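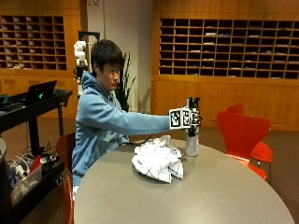 An Afternoon With the Glove at Simia's Open Day

By the time I found the right door, the Friday crowd had already eaten most of the cookies, and Orlando Cuadros was halfway through explaining why a robot is so bad at picking up a bottle. I'd driven 90 miles to hear exactly that, so I grabbed a chair and got comfortable.

Simia is a small outfit in Rurholm, 9 people in all, and on May 3, 2019 they opened their doors to anyone who cared to wander in. I expected a big arm behind glass and a man in a tie. What I got was a lounge with wooden cubbyholes full of papers, bright red chairs, a plant taller than my nephew, and a young guy in a light blue hoodie reaching across an oval table with a black rig strapped to his hand!

The rig is the whole point of the place. You wear it, you do something dull, and the sensors take notes. Those chunky black-and-white squares on it (one on the back of the hand, a smaller one by the finger) are markers that a camera can follow, and a thin cable runs from the glove. The hope is that an arm like the white one behind the table can someday learn from all this dull stuff.

And it is dull, gloriously so. Bottle, cloth, bottle again. The bottle was a tall one, silver below and black on top, and the cloth was a crumpled thing with a thin plaid print. Orlando told us they had logged 814 grasps in April and thrown out 141 of them.

"Mostly because people show off," he said. "They grab it the way they think a robot would."

I laughed, and then of course I did the very same thing when my turn came. The glove is snugger than it looks, and the moment it's on you forget how hands work. I picked up that bottle like it was a live crab. Colton Carrier, who runs the software side, watched my numbers come up on the laptop and was very kind about it. He has a toddler at home and says she'd be their best test subject if she would only give the glove back.

The cloth was harder. A bottle stays the shape it is, but a cloth is a new object every time you drop it, and Colton spent a good ten minutes on this with a woman who folds sheets for a hotel. She had opinions! She pinches a corner and lets the rest hang, and he wrote that down — I saw him do it.

I asked when I could have one of these arms in my kitchen. Orlando made a face and said to ask him about the bottle first. They'd like it to manage one it has never met before, on a table it has never met either, and that's the job for this year.

The next open day is in the fall, and the sheet lady is going back. I've put my name down too.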